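Filed under: Trail Operations / Workshop Notebook

September 2026

Entry covers close-of-season work on the Bundine groomer and the trail records for the Handosdale loop.

The main drag was inspected on the hoist. Cutting blades on the left side are worn past the service mark and are to be replaced as a set. The right side remains serviceable, but the set will be changed together so that the drag tracks evenly. The hydraulic hose to the rear pan was replaced in July and shows no chafing. Engine hours stand at 900 and the next full service has been brought forward to match.

Marker stakes: 400 are held in the Kaltulo shed. Stakes with faded reflective tape are to be re-taped before they are issued. The junction signs at Domínguez Creek need new posts, preferably steel, as the timber ones have rotted at ground level.

The grooming log for the season lists 108 passes. Fuel entries for the Kaltulo spur were recorded against the wrong machine in two places and have been corrected in ink, with the original figures left legible. 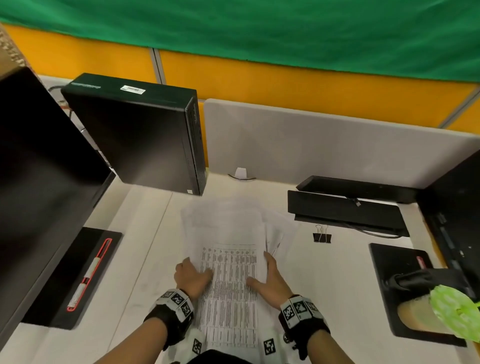
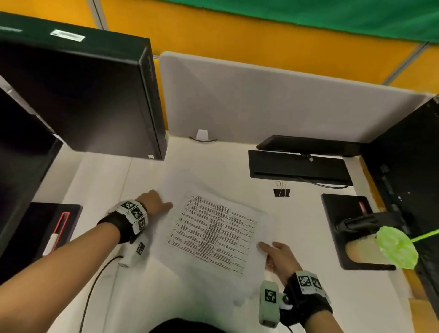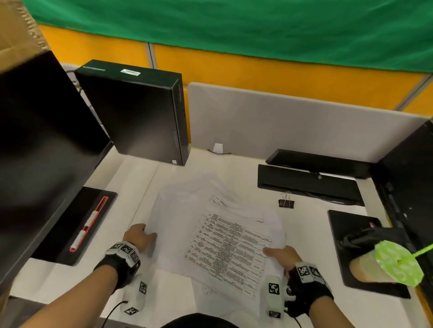
What is the minimum snow depth before the drag may be used on the Handosdale loop?

The drag stays in the shed until there are 10 centimetres of packed base along the full length of the loop, measured at the marked stakes. Before that point the trail is to be rolled only.

The same rule applies to the Kaltulo spur, except at the creek crossing, where the operator is to lift the drag in all conditions. The bridge decking was damaged there by a lowered blade and the repair is still fairly new.

Outstanding items: order the blade set and shear bolts; confirm the colour of the replacement signs with the land manager; return the borrowed torque wrench to the Domínguez Creek depot. The spare track tensioner has not been located. Check behind the fuel cabinet before ordering another.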